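Week 7 notes: contrast, or why you looked there first

Okay, picking up where we stopped, with the Prestard poster still up on the wall. I asked where your eye landed and almost all of you said the tiny yellow price tag — it's the smallest thing on there! Size helps, sure, but difference from the neighbors helps more.

Light against dark is the strongest kind. Then comes color, then shape (we'll fight about that order in lab).

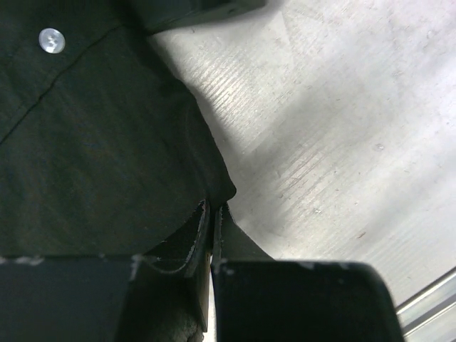 Value is just how light or dark something is, and I want you to get it right before you touch color. Squint at your layout until the details go mushy. Whatever still pops is your focal point, like it or not. A little white button on dark green cloth survives any amount of squinting, and the seam is gone right away. Your headline should be the button. Your page number can be the seam.

For next time: read the Bergeron chapter up to page 156, and bring 12 thumbnails in pencil, gray only. Océane Vachon has the spare markers if yours are dead.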